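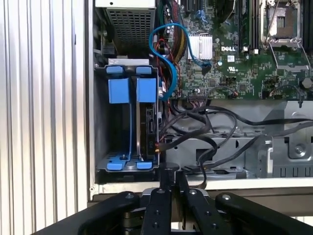
Photo: Project group, Skotgate workshop

Student Work > Computer Systems > Project Reports > Desktop Teardown and Parts Inventory

Desktop Teardown and Parts Inventory
Report submitted by Kenza Bensaid and Eilif Dalen
Supervised coursework, Soresgate Technical College

1. Purpose

The project examined how an older Dell desktop tower is laid out and how easily its parts can be reached for service. The college stores a number of retired office computers at the Skotgate workshop, and the department wished to know which parts could be kept as spares for the first-year repair course. One tower was selected for close study. The group was asked to record the layout of the case, identify the main assemblies and propose an order of removal.

2. Layout of the case

The power supply is a metal box with a mesh face, and it shares one side of the case with the hard drive cage. Colored wires in red, yellow, green and black run from beside it toward the motherboard. The motherboard is green and carries the maker's name in white. A silver finned heatsink is fitted to the chipset, close to a blue SATA cable that makes a wide loop before turning down toward the drive bay.

The processor socket is empty. The retention frame and lever are still in place, and the group recommends that a socket cover be ordered before the board goes into storage.

The drive carriers have bright blue plastic parts. Students on the repair course often ask which pieces are meant to be handled, and the color was found to be a useful teaching point.

3. Cable routing

Routing took up more of the project than planned. The group had set aside one session of 60 minutes for the cable drawing and needed 2. The flat cables were the hardest to draw, as they pass over the board and then under metal bracketry on the way to the drive bays. A technician who removes the bracketry first must take care to leave enough slack.

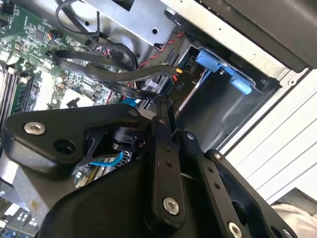 Figure 2. Flat black cables between the motherboard area and the drive bays.

The final drawing uses one line style for power and another for data - a change made after the draft was reviewed on Tue 7 February.

4. Proposed order of removal

The group proposes that the data cables be labeled and released first, followed by the drive carriers, the power connectors and the power supply. Memory should be taken out before the motherboard is unscrewed. The chipset heatsink should stay on the board unless the thermal compound is to be replaced.

Screws should be stored by assembly in marked trays. The group used 3 trays and would use more in a repeat of the work.

5. Remaining work

The inventory sheet has 17 entries, each with a storage code. Power supply testing was outside the scope of this report and has been passed to the electronics section. The drawing will be redone at a larger scale for use on the workshop wall.

Related reports
Labeling Small Parts in the Skotgate Store
Bench Lighting Survey, December
Xue Keyboard Repair: Group Report
Vernex Monitor Stands: Load Test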